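Handheld grippers: hard fingers or soft pads for cutlery?

Vonevura wrote:
Had three days with the new handheld pair and I'm properly chuffed! Much lighter than the old ones, and my wrists don't ache by teatime. We've been laying out a table setting over and over (tray, fork, plate on a striped mat) and the black fingers are lovely on thin stuff. Fork handles used to drive me up the wall.

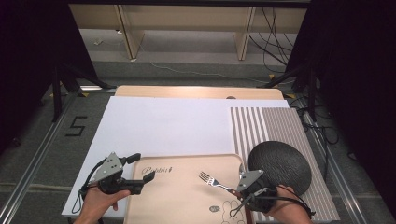

Out of 70 goes at the fork I fluffed 14, nearly all of them early on, when I was still coming in too flat. Tilt your hand a bit and it gets much easier. Next I want to try the soft pads on the plate.

Grirkport wrote:
Don't bother with pads for cutlery. Ours rolled the fork every time. Great on cups, mind you.

Vonevura wrote:
Ooh, which pads? Ours are quite firm, so I'm still hopeful.

Grirkport wrote:
The squashy ones from the Kirkmont kit. Firm might be all right, I suppose, but I'd still stick with hard fingers.

tarn2110 wrote:
Disagree with both of you, it's the cable. Tape it along your forearm and try again before you swap anything.

Comments (2)

pebbledash: Taped mine on Wednesday, big difference on the left hand.

mossyknoll: Would love to see the plate results when you've got them!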